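**How many demos before a two-arm policy stops being hopeless with cups?**

Hi all, first post. I'm teleoperating a pair of arms to collect demonstrations for a "put the cups in the dish rack" task. Leaders on one bench, followers in a little walled-off cell, a fixed camera looking at the lot. I've recorded 404 episodes so far (took me most of my evenings, my wrists hate me) and the trained policy still hovers over the rack and dithers like it's choosing a paint colour.

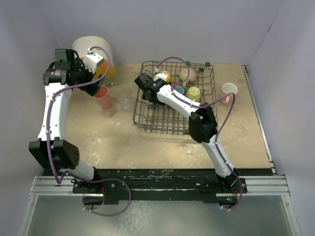
*Both arms mid-episode, left one at the back corner, right one in the rack.*

I've been shuffling the cups between episodes and swapping a few in and out so it doesn't just memorise spots. Should I push on to 1,000, or is something else off? I'm using the Likham recorder with default settings, if that matters. Posted 28th June, will update if I get anywhere.

---

**Answer 1** (accepted, 12 votes)

I wouldn't record another one until you've watched a random handful back at normal speed! I did the same sort of task on a Bornness cell and my problem was me. I'd stop for a second over the rack to line things up, every single time, and the policy learned the stopping beautifully. Dithering over the rack sounds awfully familiar.

Check the handles too. A mug has far more ways to be picked up than a plain cup, and if you grab by the rim in one episode and by the body in the next, from the same starting pose, the model sort of averages the two and closes on air. 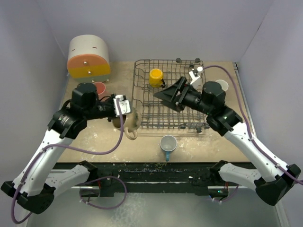

I'd pick one grasp per object and write it on a bit of tape beside the leader arms, because by episode 50 you will have drifted (I certainly did). Then decide which arm owns which side of the table and stick to that as well. Mine would freeze whenever a cup sat near the middle, and going back through the recordings I'd used whichever hand felt less tired.

After that, trim the pauses and retrain on what you've got. I threw out a good chunk of my data and the smaller set did better.

---

**Answer 2** (6 votes)

Agree with most of that. I'd add a wrist camera if you haven't got one, a fixed view loses the cup once the gripper's over it. Also check your action chunk length, the Hedska default was way too short for me and it looked exactly like hesitating.

---

**Answer 3** (0 votes)

just get more data. or try Fagundes, worked for me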